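Flosotham Home Demonstrations: Frequently Asked Questions
Last updated Friday, July 12, 2024

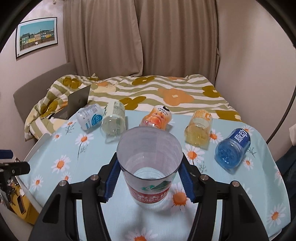 We get a lot of mail from people who have just picked up a gripper or are about to, and most of it asks the same dozen things. Sheila Birkett and I have tried to answer them all in one place. If you're brand new, read the first four and then go play. You'll learn more in ten minutes of grabbing things than we could ever write down!

What are we collecting?
Short demonstrations of a person doing a small household job with a hand-held gripper. Each one is called an episode. The camera sits on the gripper, so the model gets to see the job from right where the fingers are. Our July theme is table clearing: cups, bottles, tubs, anything you'd pick up after lunch.

Do I need to know anything about robots?
Nope. You need one working hand, a table and some patience with yourself on day one. Evie Greenwood joined us from a bakery in Valdale and her episodes are some of the smoothest we have.

How long is an episode?
As long as the job takes. One cup moved from here to there might be a few seconds, a full table a couple of minutes. Please don't rush. The model copies your speed along with everything else, and jerky starts are the hardest thing for us to smooth out afterward.

Do I have to tidy my room first?
Please don't! We love real rooms. Patterned tablecloths, unmade beds, posters, striped curtains, strong sunlight, bad sunlight, all of it helps. A model that has only seen plain gray benches gets very confused the first time it meets a flowery cloth. Do put away mail, family photos and anything else with private information on it.

Which objects are most useful right now?
Clear plastic, please, and lots of it. See-through cups and bottles are tricky for the model, because so much of what the camera picks up is whatever lies behind them. Bottles on their sides are great too, since they can roll when a finger brushes them. Empty ones only, caps on or off. We have 147 different objects logged so far and would dearly like to reach 200 before the end of the month.

How hard should I squeeze?
Just enough to hold. Thin cups buckle easily, and once one has a crease it behaves like a different cup. Close the fingers slowly until both sides touch, add a tiny bit more, then lift. Gripping below the rim usually goes better than gripping on it.

I dropped it. Should I start over?
Keep going! Pick it up again and finish the job. Recoveries are gold to us, and we never have enough of them. The one thing we ask is that you don't drop things on purpose. Cuiping Jin reviews the recoveries and she can spot a staged fumble from a mile off.

Can I use my other hand to help?
Not during an episode. Between episodes, use it all you like to set things up again.

Should I put everything back in the same spot each time?
No, mix it up. Turn a bottle around, slide it toward the edge, swap two of them. If you do 20 episodes with the same layout, the model mostly learns the layout. Moving your own starting position by a step helps as well.

What about labels in other languages?
Bring them on. We train on the whole look of an object and any language is welcome.

How do I upload?
Plug the gripper into your computer, open Zidanano and press Send. It checks each file and flags the ones that are too dark or have a gap in the tracking. A yellow flag is fine to send. A red flag means that episode needs redoing, and the others in the batch are not affected.

How many do you need?
We have nearly 2,000 table-clearing episodes and 375 of those came in last week, which made us all very happy. There is no minimum. Tomás Magalhães sent four in his first week and we used every one.

Who gets to see my recordings?
The review team and the people who train the model. Sound is not recorded. If you want something deleted, send us the episode number and we'll remove it from the next training set.

The fingers feel loose. What do I do?
Check the screws where the fingers meet the body and tighten them by hand. If there's still wobble, stop recording and write to Vaughn Wojcik at the Bramwell workshop. He'll mail you a fresh pair.

My question isn't on the list.
Write to us through the contact form and mention which gripper you have. Sheila answers on weekdays, usually before lunch.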